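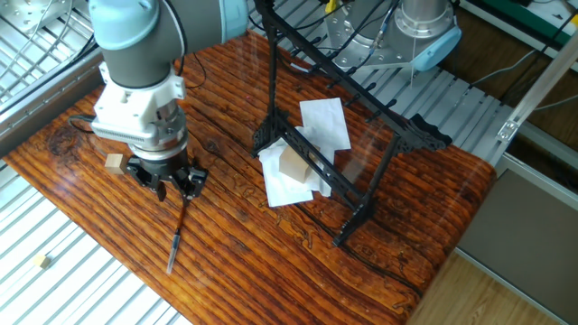

A marker or pen on a glossy wood-grain tabletop, with a small wooden cube for company.

I have been selling houses long enough to remember when a listing told you where the linen closet was. I mean that fondly, and I don't want to sound like one of those people who thinks everything was better when the phones had cords (it wasn't, and I have the neck to prove it). But I read listings every morning with my coffee, the way other folks read the funny pages, and lately I finish one and couldn't draw you the floor plan if you paid me.

Last February a couple came to see me with a printout for a place on Neltell Road. The description ran to 343 words. I know because the husband had counted them, being that sort of man, and he wanted me to find one that told him which side of the house got the morning sun. There was "luxurious" and "curated" and a "spa-inspired retreat," and there was a whole sentence on the faucet. Not a word about the sun, or the furnace, or whether you could get a couch up the stairs.

They bought it anyway, I should say, and they're happy there. The couch lives in the garage.

Now, I understand how we got here. The agent has an afternoon to write the thing, the seller wants every dollar of the remodel mentioned by name, and the website wants it all to sound like a hotel. When the Ó Riain place came up on my side of town I sat with Mrs. Ó Riain at her kitchen table and she talked for two hours, and what she told me was better than anything I could have made up. The pantry stays cool through August. The back bedroom is the quiet one. The third stair creaks, and she had left it that way on purpose when she had teenagers. I put nearly all of it in, creak included, and my broker at the time thought I had lost my mind.

We had 7 showings the first weekend, and at every one of them somebody went straight to that stair and stepped on it.
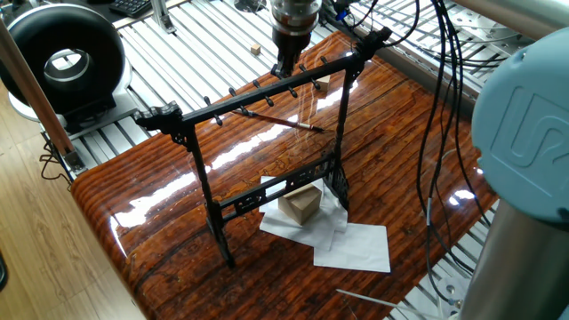 A carved black brush rack, with hooks along its top bar.

I think buyers are smarter than we give them credit for. They know what quartz is. They can see it in the photos! What they can't see is what it's like to carry groceries in from the driveway in the rain, or how far the laundry is from the beds, or that the neighbor's maple drops its leaves on your side of the fence. My old friend Conall Ní Chonaill, who taught me the business back at Vorkano Realty, used to make us new people walk a house in our socks before we wrote a line about it. You find out a good deal about a floor that way – drafts, slopes, the odd nail – and you remember it when you sit down to type.

So here is my small plea to anyone putting a home on the market this spring. Let them have their chef's kitchen, but ask for a few plain sentences too. Say how old the roof is. Say where the sun comes in. If there is something a little peculiar about the place, say that as well, and say it kindly. Somebody out there has been looking for a cool pantry for years.

I still drive past the Ó Riain house on my way to the office. The new people have painted the door green, and I mean to stop one of these days and ask about the stair.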